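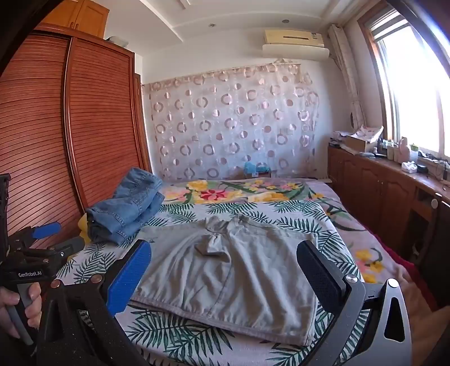
Garment Care Technologist, Returns and Wear Testing
Priltby Apparel, Carretero site
Posted Jun 18, 2024
Reference: GCT-Carretero

Priltby Apparel designs and sells casual trousers, shorts, skirts and overshirts in woven cotton, linen and blended fabrics. The Carretero site holds the fabric laboratory, the returns room and the pattern archive. Cutting and sewing are done by contract factories. The site does no production work apart from repair samples.

We are recruiting a Garment Care Technologist to join the wear testing group. The post is full time and permanent, subject to a probation period. It reports to Nuria Valcárcel, Head of Product Testing.

Purpose of the post

The technologist determines how finished garments change in washing, drying, pressing and ordinary wear, and writes the care instructions that go on the label. The work covers new styles before release and garments sent back by customers. Results go to the design office, to purchasing and to the factory that sewed the batch.

Until now, care labels have been written by the design office from the fabric supplier's data sheet. This has led to labels that suit the cloth and do not suit the waistband elastic, the thread or the pocket lining. From March all new labels will be issued by the testing group on the basis of tests on the made-up garment.

Main duties

Condition, measure, wash, dry and remeasure test garments according to the group's written methods.

Record dimensional change at the waist, hip, thigh, inseam and hem. Elasticated waists are measured both relaxed and extended.

Assess seam puckering, seam twist, pilling, color change and staining against reference standards in the viewing cabinet.

Examine returned garments, assign a fault code and state whether the fault lies in fabric, sewing, trim, care or use. Where the cause cannot be established, the report must say so.

Draft care labels and hangtag text. Drafts are checked by a second member of the group before release.

Maintain the wash log, the detergent stock record and the calibration file for the balances, thermometers and tension gauge.

Run the home trial scheme. Participants receive garments to wear and launder in their own homes for 20 wash cycles and complete a diary. The technologist issues the garments, checks the diaries and measures the garments on return.

Prepare a short monthly report. Tables are preferred to narrative.

The technologist will also take over the relaxed-fit linen blend file from a colleague who is moving to purchasing. This file has open questions on growth at the knee and seat, and on the loss of shape in gathered waists after tumble drying. A set of retained samples from the Trendby range is available for comparison.

Equipment

The laboratory has front-loading and top-loading machines, line and tumble drying, a steam press, a conditioning room, a light cabinet and a tensile tester. Test data are entered in Zalitach, our internal records system. Training in Zalitach is given during the first month. Prior knowledge of it is not expected.

Essential requirements

A degree or technical diploma in textiles, clothing technology, materials or a related subject, or equivalent experience in a testing laboratory, commercial laundry or garment factory.

At least 2 years of paid work involving textile testing, garment inspection or laundering.

Working knowledge of fiber types and woven constructions, and of how each responds to heat, moisture and mechanical action.

Ability to take repeatable measurements on soft goods. Candidates called to interview will be asked to measure the same garment at the start and end of the visit.

Ability to write plainly. Care instructions are read quickly and often in poor light.

Normal or corrected color vision sufficient to pass a hue discrimination test, which we provide.

Desirable

Experience with standard domestic laundering and dimensional stability methods.

Basic sewing skills, including unpicking and closing a seam without marking the cloth.

Some knowledge of reactive and pigment dyes.

Spanish, spoken or written. Two of the contract factories send their batch reports in Spanish only.

Conditions

The working week is 38 hours, with a fixed core period and flexible start and finish times. The wash program sometimes requires an early start, and this is posted on the rota in advance. Time worked outside the rota is given back as leave.

The post is based on site. Report writing may be done at home by agreement once probation is complete. There is occasional travel to contract factories, normally with an overnight stay.

The work involves standing, lifting wet loads and handling detergents, bleaches and stain removers. Candidates with skin sensitivity should raise this with us before interview so that glove types and substitutes can be discussed. Laboratory coats and safety shoes are supplied and laundered by the company.

Salary is set on the technical scale according to experience. The scale is sent to all applicants with the acknowledgment of their application. Benefits include a pension contribution, paid study leave for recognized textile qualifications and a staff discount on current stock.

How to apply

Send a resume and a covering letter of no more than 2 pages. The letter should describe one garment or fabric fault that you have investigated, what you measured, and what you concluded. Do not send samples. Photographs and test sheets from previous employers should be sent only with the permission of the employer.

Applications go to the Carretero site office by mail, or through the vacancies form on this website. Quote the reference in either case. The names of 2 referees are required at interview stage and will not be contacted before then.

Interviews are held at the site and last half a day. They consist of the measurement exercise, a written exercise on a set of wash results, a tour of the laboratory and a discussion with the testing group. Travel costs are refunded on presentation of tickets or a mileage record.

Technical questions about the post may be addressed to Nuria Valcárcel through the site office. Questions about pay or conditions should be addressed to Personnel.

The post stays open until filled. Applications from recruitment agencies are not accepted.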